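# "The ship is the easy part": a talk about keeping patrol boats at sea

The office of Wieser in Starkby is on the second floor, over a workshop where two diesel engines stood in pieces on the day of my visit. The company has nothing to do with guns or missiles. It holds a contract to maintain the auxiliary systems on the coastal patrol boats of the Melamano class, which means pumps, generators, fresh water, cooling and the small cranes for the rubber boats. The head of the naval maintenance section agreed to speak with me on the condition that I write the job title and leave out the name. I have kept this promise.

We began with the contract itself, which was signed last July and runs for five years. Before that, every boat was repaired by the yard that built it, and each yard sent its own bill.

"People think that the big decision is to buy the ship," the section head told me. "The ship is the easy part. You sign, there is a ceremony, there is a band. After this you have 30 years of seals and filters."

I asked what was different under the new arrangement. In the old one, I was told, the navy paid for each repair separately. Now it pays a fixed amount for each boat, and Wieser loses money if a boat stays too long at the pier. The section head admitted that this had made some people in the company nervous. "My colleagues in finance did not sleep well in the first months. A generator does not read the contract."

The first problem was paper. When the company took over, it received the spare parts list for the class, and the list had 2927 lines. Many were the same part under two or three numbers, one from the builder, one from the manufacturer and one from the navy's own catalog. A simple rubber gasket for the seawater pump appeared under four names, and in the Clukmont depot it was stored in two different buildings.

"We had a boat waiting for a gasket, and the gasket was on the base," the section head said. "It was perhaps a walk of eight minutes away. We ordered a new one from abroad because the computer said zero."

The cleaning of the list took the whole autumn. A small group sat in Clukmont with the physical parts on a table and compared them one by one. The group removed nearly 500 lines. I wanted to know if the navy had agreed to this easily. There was a long pause.

"A storekeeper who has worked with one number for 16 years does not want your number," was the answer. "I understand him. In the beginning we came with a presentation, and this was a mistake. Later we came with coffee and we asked him how he finds things. Then it went better."

We spoke also about the crews. A Melamano boat is small, and the engineer on board often has only one assistant. The new maintenance plan gives them a weekly sheet for the simple work, such as checking belts, draining water from the fuel separator and wiping down the panels so that a small leak can be seen early. Some captains complained that the sheet was too long. It was shortened in December, after two boats had returned it with every box marked in the same pen and, it seemed, in the same minute.

"I was not angry," the section head said. "If all the boxes are marked in one minute, the sheet is bad. I would do the same."

What stayed on the sheet is mostly the ordinary housekeeping, and the consumables for it are bought locally, outside the spare parts system.

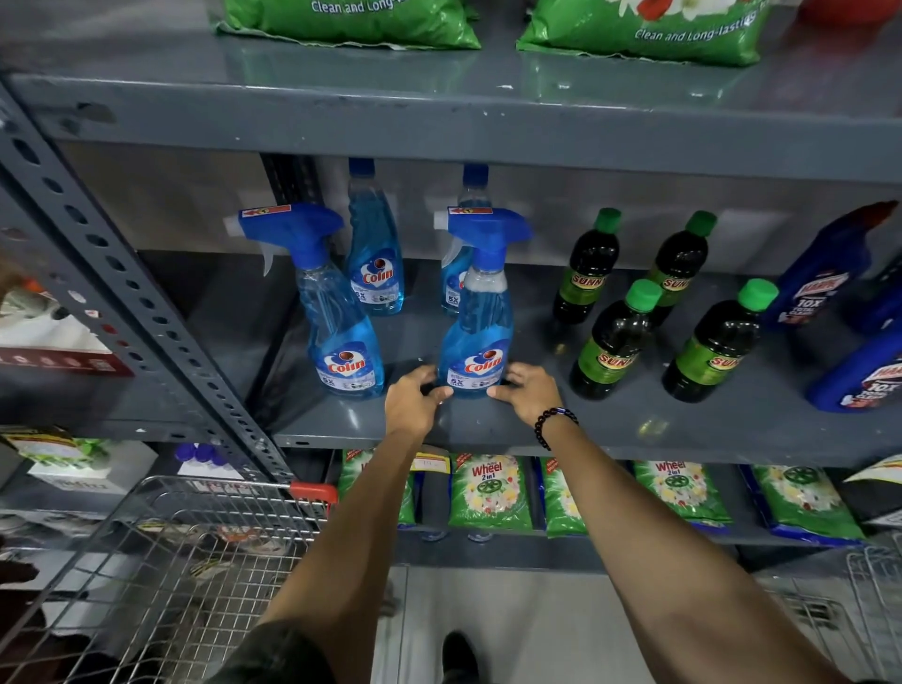
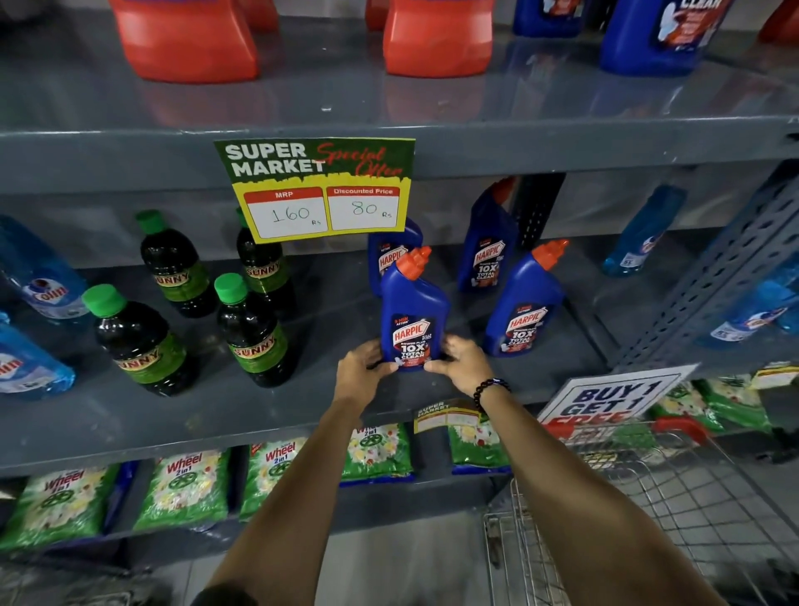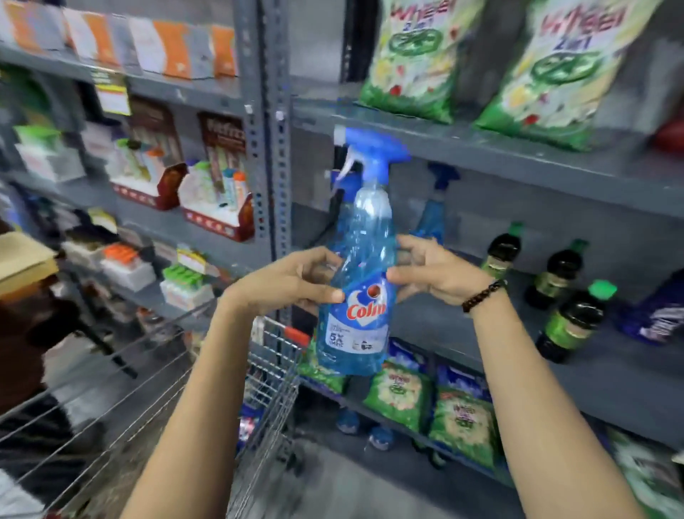
For the heavier work the boats must come to the pier in Clukmont, and this is where the section head sees the largest risk for the coming year. The base has one crane that can lift a generator out through the deck hatch. It belongs to the port, and the fishing harbor uses it too. In the herring season the navy has to wait like everybody else. Wieser has asked for a second crane, but it is not clear from which budget this should be paid, and the answer from the ministry has not come.

I asked what happens if two boats need a generator at the same time.

"Then one of them waits and we pay," the section head said. "I prefer not to think about it before breakfast."

There is also a question of people. The workshop in Starkby is looking for mechanics who know medium-speed diesels, and the ferry companies look for the same mechanics and pay better. The company has started to take apprentices directly from the technical school. They work first on the engines downstairs, which come from a retired boat and may be taken apart as many times as needed. Only in the second year are they allowed on board.

At the end I wanted to hear about the upgrade of the cooling system, which has been mentioned several times in the local press. The section head was careful. The present pumps were chosen for cold water, and in the last two summers the temperature alarms came more often than before. A stronger pump exists and it fits on the same foundation, but it needs more current, and the switchboard on the older boats has no free place. A study is finished and lies with the navy. Nothing has been ordered.

"Please do not write that we will have new pumps," I was asked. "Write that we have a study. A study is also something."

When I left, one of the apprentices was writing numbers with chalk on the connecting rods, and he asked me to step over the oil tray by the door.

*The conversation took place in Starkby on January 29, 2018. The quotations were translated by the author and shortened in some places.*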